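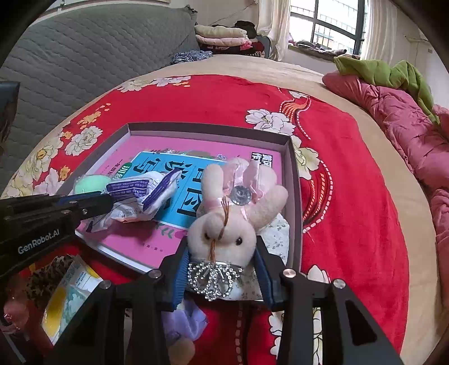
A plush toy and a plastic packet held in two grippers over an open box.

Since February the packing side at Ristby has been sharing its work with machines, and the argument about it has mostly been held by people who don't pack. I packed gift boxes there for seven years before I moved to the office, so I will put my own view.

The company sells mixed boxes: a soft toy, a book, a few small wrapped things. Every order is different. That is why the old conveyor line never suited us, and why the managers were keen when Tarkuno offered grippers that could pick up a floppy toy as well as a flat packet. Teaching them takes people. A packer does the job with a gripper in each hand, over and over, and the recordings are what the machines learn from.

My complaint is about pay. When Refilwe Khumalo spends a shift packing with the grippers, she is doing two jobs. She fills boxes, more slowly than with her bare hands, and she hands over what she knows about filling them. She knows a soft toy can be held firmly by the head but a bead trim will catch on anything. She knows a book goes in flat and first. None of that was ever written down, and she is paid the same hourly rate as before.

Busisiwe Botha, who runs the floor, told me the rate will be looked at next year. By then most of the teaching will be done. A fee for each recorded shift would be simple to work out and should start now.

I don't share the view that the whole thing ought to be stopped. We had 51 packers last winter and more than half had wrist or shoulder trouble. Taping and lifting wore people out, and I would gladly see a machine do both. Anathi Nkosi went over to checking finished boxes and has told me she wouldn't go back.

But checking needs fewer people than packing. The plan shown to staff has 26 posts on the floor and says nothing about the rest. Vusumuzi Dlamini asked at the meeting what would happen to them and was told that people leave anyway. Some do. Others have rent and children at the local school, and they need a date and an offer of training, in writing.

The firm has been open about what the machines can do. It should be as open about the jobs, and it should do so before the next set of recordings begins.

Anel Naidoo
2025-05-29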